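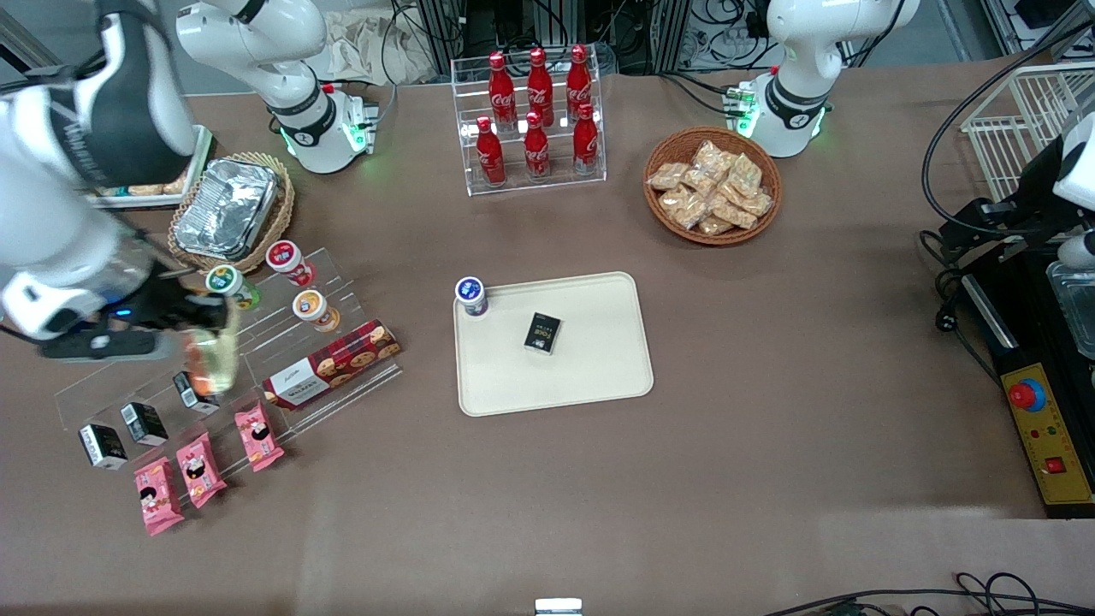
June, bench 2, Jolus cell. Fault on the right arm, mid-morning, during the shop-counter runs.

Programme was the usual restock: pick a glass bottle, carry it over the acrylic step stand, set it down, go back for the next. Right arm doing the glass, left arm parked by the bread basket. Speed at the normal setting, grip force left where Derek had it.

Run 23 the right gripper stopped above the stand with the bottle still in it and wouldn't release. No alarm on the pendant, ring lights stayed green on both arms, log said "place complete". The arm then tried to start its return move with the bottle still held. I hit the E-stop on the yellow panel. It stopped short of the canisters on the top step. Nothing broken or spilled.

Time on the log: 10.29. Don't trust the seconds, the cell clock hasn't been set since we moved it from Waltbridge.

Getting the bottle out: Derek Hartley held it by the neck and body, I opened the jaws by hand with the release key. He wore the cut gloves. I'd forgotten mine and had to go back for them, so we lost a few minutes with the arm stopped and loaded. Gloves should hang on the cell, not in the drawer by the door.

What we found:

- Open command was sent. It's in the controller log with the right timestamp.
- Gripper never acknowledged it. The programme doesn't wait for an acknowledgement, it waits 0.9 s and carries on. That's my code, copied over from the Mostine job where the grippers had no feedback.
- Wiggling the connector at the right wrist dropped the gripper off the bus 5 times out of 9. Left wrist, same test, no drops.
- Locking collar on that connector was not fully home. Can't say how long it had been like that. It was last off when the pads were changed.

So two faults. The loose plug caused the missed open, and the timed wait let the arm move off as if all was well. The second one bothers me more. With a carton it would be a nuisance. With glass at shoulder height it's a hazard to whoever is standing at the front of the table.

Done today:

1. Connector reseated, collar tightened, paint mark across it so we can see if it backs off.
2. Timed wait taken out. Arm now holds still until jaw position reads open, and faults after 2 s if it doesn't.
3. Pulled the plug on purpose with a plastic bottle in the jaws. It faulted and stayed put. Repeated with the left, same.

Still open:

- Green ring only means the arm itself is healthy. It takes no notice of the gripper. Asked Bakhtiari whether the gripper fault can be fed into it, no answer yet.
- Cable at the right wrist looks tight to me when the arm reaches across to the far end of the stand. Derek thinks it's fine. Measure the slack before arguing further.
- Check the other Mostine routines for the same timed wait.

No glass on either arm until the cable is measured. Cartons and snack packets can carry on at half speed. Near-miss form filled in, copy in the folder.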